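How to get your packing team ready for automation (without everyone falling out)

37 shares | 15 comments

I run the mixed snack box line at Pruitt, and since July last year I've been the person who gets asked "so are the robots taking our jobs then?" over the sandwich toaster. I've now been through two rounds of this, so I thought I'd write up how we did it, in the order I wish we'd done it. We're small, so if you've got a proper training department you can probably skip half of this!

Step 1: Tell people before the kit turns up

We got this wrong the first time. The crates for the Arnodard arms sat in the loading bay for a week before anyone said a word, and by then the rumours were far worse than the truth. Second time, Khadija Abdel Hamid (our shift lead) just stood up at break and said which jobs were changing and which weren't. It took her five minutes. There were some grumpy questions, fair enough, but people had their answers the same day.

Step 2: Let the packers teach the grip

Your packers know things that aren't written down anywhere. They know you don't squeeze a biscuit wrapper in the middle, and they know a shiny packet slides if you're too gentle with it. So get them on the hand-held gripper early and let them pick up the real products, on whatever table you have. Start with one packet held upright between the pads, with the rest of the snacks scattered about as they'd normally be. Don't tidy up first. Creases in the cloth are fine, and so are bits lying half on top of each other.

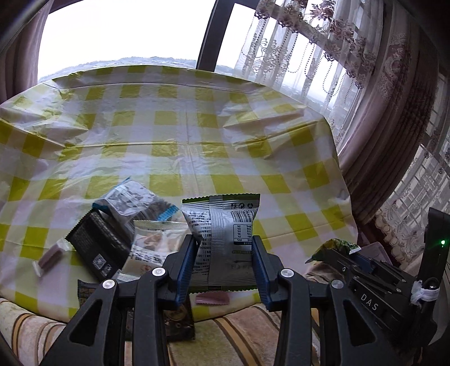 Step 3: Pay for the teaching

If someone spends the afternoon showing a machine how to do their job, that's skilled work and it should go on the payslip as skilled work. We added a trainer rate, and you claim it once you've logged 200 good picks. Zdenka Dumitrescu was dead against the whole thing and she's now got 526 to her name, which she mentions quite a lot.

Step 4: Write down who does what now

Sounds boring, saved us loads of bother. On our line the arms do the straight repeats and people do the odd shapes, the checking and anything torn. We keep the list in Planden and it's pinned up by the clocking-in machine as well, for those of us who never log in to anything. Put a name next to "stops the line". Anyone can hit the button, obviously, but one person per shift decides when it starts again.

Step 5: Watch the breaks

This one crept up on me. People used to chat while they packed, and once the arms were in they were standing further apart and it all went a bit quiet. We moved two benches closer together and started taking tea at the same time. It's better, though I still miss the singing.

Next job is the gift tins, and I've no idea yet how that'll go. If you've done tins, please leave me a comment, especially about the lids.

15 comments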